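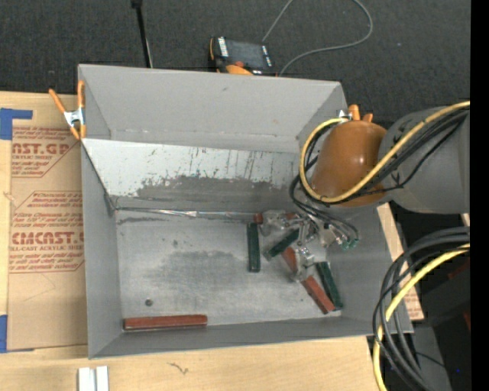 Rodrigo Montes wrote to me that a gripper comparison needs one number, the share of attempts that end with a part in the air, and that anything else on the results sheet gives the buyer a way to pick the gripper he already liked. I have heard this position from integrators for years. It is a reasonable position, and I think it leads to bad purchases.

The case for a single number is easy to state. Grippers differ in stroke, force, mass, finger shape and control interface, and no two of these trade against each other in a way a plant manager can read. Pick rate folds them together. If the fingers are too thick to enter a gap, the rate drops. If the controller is slow to report a closed grip, cycle time suffers and the rate per hour drops as well. Why look further?

The trouble is what the number averages over. Take a bin with a handful of bars in it, some red-brown, some dark green. Most are jumbled together on one side and one lies by itself against the near wall. A pick from the cluster and a pick of that single bar each count as one attempt. Mechanically they have little in common. In the cluster the fingers have to get between neighbors, and there is often a second bar that will do if the first is blocked. The bar at the wall has no neighbors to interfere with it, and vision finds it easily, yet one finger has to go down between the bar and the wall or the grasp has to come from the ends. There is no second choice once the cluster has been cleared.

In our last comparison we ran the Brerwood and the Skaravus grippers on the same arm, with the same planner and the same bars, 800 attempts each. Brerwood failed 19 times. Skaravus failed 31 times. On Montes's rule that settles the matter, and Fundport, who paid for the bench time, was ready to let it.

I asked for the logs to be sorted by where the target lay. Of the Brerwood attempts, 333 were on bars touching a wall or the foot of the slope, and every one of its failures came from that group. Most ended in a protective stop: the finger housing met the wall before the tip reached the bar, the arm halted, and a person had to walk over, pick up the pendant and clear it. The Skaravus failures were spread through the pile. They were nearly all slips on lift, where the bar dropped back and the arm went on to the next target without help.

A slip costs a few seconds. A stop costs as long as it takes for someone to notice. On a bench with an engineer sitting beside it, the two look alike in the table. On a night shift they do not, and the gripper with fewer failures was the one that would have kept people walking.

There is an objection here that I take seriously. A wall collision is a planner's mistake, the argument goes, so it should be charged to the planner and fixed there. Give the planner a better model of the finger housing, add clearance, and the stops go away. We tried that. The stops did go away. So did the picks, because with honest clearance the planner declared many of the wall bars unreachable and left them. A bin that can't be emptied is a failure that pick rate never sees, as no attempt is made. I would rather have the stop on the sheet, where someone can argue about it.

The other objection concerns the bin. Part of ours has a sloping panel across the rear half, so the reachable floor is smaller than the opening suggests, and a bar on the slope tends to come to rest near the bottom of it. I have been told that this flatters grippers with long thin fingers. It may. Every bin flatters something. A flat bin with low walls flatters short stiff fingers, and most of the published comparisons I have read use one without remarking on it. The right answer is to publish the bin along with the numbers, with wall height, slope and surface condition, and let readers decide how close it is to theirs. Surface condition matters more than people allow. Our panel is scratched all over its upper part and rubbed gray lower down, and I would not expect a fresh one to behave the same way.

Then there is the dressing. Gripper data sheets list mass and stroke and stop at the flange. The cables and tubes behind the flange are left to the user, and they set a good part of what the wrist can do. With a bundle looped back along the arm, some wrist rotations that the planner considers free are rotations you do not want to make a few hundred times. The Skaravus unit needed more tubing, and we took two approach angles away from it to protect the bends. The Brerwood unit kept all of them. That is a real point in Brerwood's favor, it appears nowhere in the pick rate, and I mention it partly to show that a longer sheet does not always help the gripper I preferred.

Petrenko, whose controller we used for both, suggests logging every refused target with the reason for refusal. I would make this mandatory. It costs a line of code and it turns the missing picks into data. A refusal for reach, a refusal for wall clearance and a refusal for cable wrap point at three different pieces of hardware, and a buyer who sees them side by side knows what he would have to change in his own cell.

My proposal for the results sheet is short. Report attempts, split by cluster and wall. Report failures by how they end: recovered without help, or stopped and waiting. Report refusals with reasons. Report how many parts were left when the system gave up. Put pick rate on there too, if the customer wants it, below the rest and in the same size of type.

Montes will say that this is more than anyone reads. He may be right about some of his customers. Fundport read it, asked two questions about tubing, and put off the order until November so that we could repeat the wall picks with a narrower finger housing from Brerwood. I don't know yet which gripper they will buy. They do know which failures they are choosing between, and the first sheet we sent them did not contain that information.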